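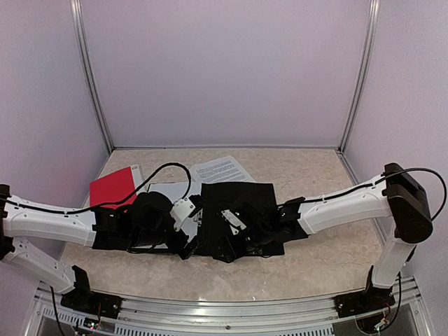
The open house at Skinow began at two in the afternoon, in July, and the visitor arrived at ten minutes before two because the registration form had asked for it. A woman at the door checked a list, handed over a badge with the wrong company on it, and said that the badge would open nothing in any case. There were four stations. The visitor had been sent to see one of them, the third, where two white arms on a front rail reached toward each other over a beige tabletop, with a black square of fabric or padding between their grippers and a red folder lying behind the left one. The assignment from the purchasing office at Warrier was one line long: find out whether the station could pack a returns envelope, and at what rate.

Warrier handled returned garments for other companies. It had 41 packing benches in a building that had once stored carpet. Each bench had a person, a lamp, a bin of envelopes and a bin of printed forms. The visitor had worked at bench 30 for six years before moving upstairs, and still folded things without intending to, napkins mostly, in thirds.

The presenter at station three was a young engineer with a laminated card of talking points. He read the first one and put the card in his back pocket.

"The task is sort, fold, insert," he said. "The cloth stands in for a garment. The arms don't know what a garment is. They know edges."

"What do they do if the edge is under itself?"

"They look for another edge."

"And if there isn't one?"

He considered this. "There are four."

The group around the station consisted of the visitor, a couple from a firm named Jiveo who made labels, and a man who wanted to know about the floor loading. The engineer pressed a key. The arms drew apart, paused, and came back in. The right gripper closed on a corner of the cloth, lifted it the height of a coffee mug, and let go. It closed again two fingers' width farther along. This time it held. The left gripper took the opposite corner and the two of them walked the edge across until it lay near the other edge, and then they both opened at once and withdrew.

The fold was crooked. The visitor estimated the error at the width of a thumb, which at Warrier would have passed for a sweater and failed for a dress shirt.

"Cycle time?" said the man with the floor loading question.

"Variable."

The visitor wrote down the word and left a space after it for a number.

During the second run the couple from Jiveo moved on to station four, where something was dispensing glue. The engineer did not appear to notice. He watched the cloth. Both arms carried their cables in loose arcs, and each time the left one turned, its cable swayed a moment longer than the arm did. The visitor found this easier to look at than the fold. It resembled the cord of the steam iron at bench 30, which had hung from a ceiling hook and swung over the work in the same way, always a little behind.

"Who taught it?" the visitor asked.

"It was shown. Someone moves a second pair of arms by hand, and these follow, and it's recorded. Then the recordings are used for training. This version had 900."

"Nine hundred folds."

"Nine hundred attempts. We kept the bad ones that recovered."

"How many of them were yours?"

"268," he said, without having to think. "The others were split among the team. You can tell mine. I regrip. I take a corner, I don't like it, I put it down and take it again." He nodded at the table, where the right gripper had just put down a corner and was taking it again. "We tried leaving my recordings out. The folds got faster, and then it dropped more of them. So they went back in."

The visitor thought about the woman who had run bench 30 before, and who had given two mornings of instruction before her retirement. She smoothed every piece once with the side of her hand after it was finished, when there was nothing left to smooth. The visitor had picked this up and had passed it on to the next person at the bench, and had seen it that same week from the upstairs window, the side of a hand going across a finished blouse. No procedure mentioned it. An analyst from Prutedis had once timed the benches and recommended that it be removed, and a notice had gone up, and the notice was still up.

"Can it do the insert?" the visitor asked.

"Not today. The envelope version is on a branch that isn't stable. I can show you the paper being moved clear."

"I was sent to ask about the envelope."

"Then the answer is no, with a date I'm not supposed to give."

The visitor wrote down "no" and then, after it, "honest." This was struck out. The form did not have a field for it.

The man with the floor loading question received an answer, which was that the enclosure could stand on any floor that would hold a filled bookcase, and he left satisfied. It was twenty to three. From station two came a short round of applause. The engineer looked in that direction and back.

"Do you want to try the other pair?" he said. "The ones for showing. They're behind the partition. It isn't part of the tour."

The hand-driven arms were lighter than they looked and slightly stiff at the wrist. A monitor gave the view of the table. The visitor took the two handles, moved the left one an inch, and on the monitor a black gripper moved an inch. The first corner slipped. The second held. The edge came across, overshot, and was brought back. There was no sense of cloth in the handles at all — only the sight of it giving way — and the visitor began to look where otherwise there would have been feeling. The third fold was square. The fourth was better.

"Good," the engineer said. "That's clean. Do you mind if I keep these?"

"Keep them for what?"

"The next set."

The visitor said it was fine, and started to release the handles. Then the visitor took hold of the right one again, lowered the gripper until its fingers were flat against the cloth, and drew it slowly from one side of the folded piece to the other. It changed nothing on the monitor that could be measured.

"What was that one?" the engineer asked. He had his hand over the key that ended the recording. "I can trim it."

"Does it cost anything to leave in?"

"Two seconds a cycle."

The visitor got out the form, found the space after "variable," and wrote "plus two seconds."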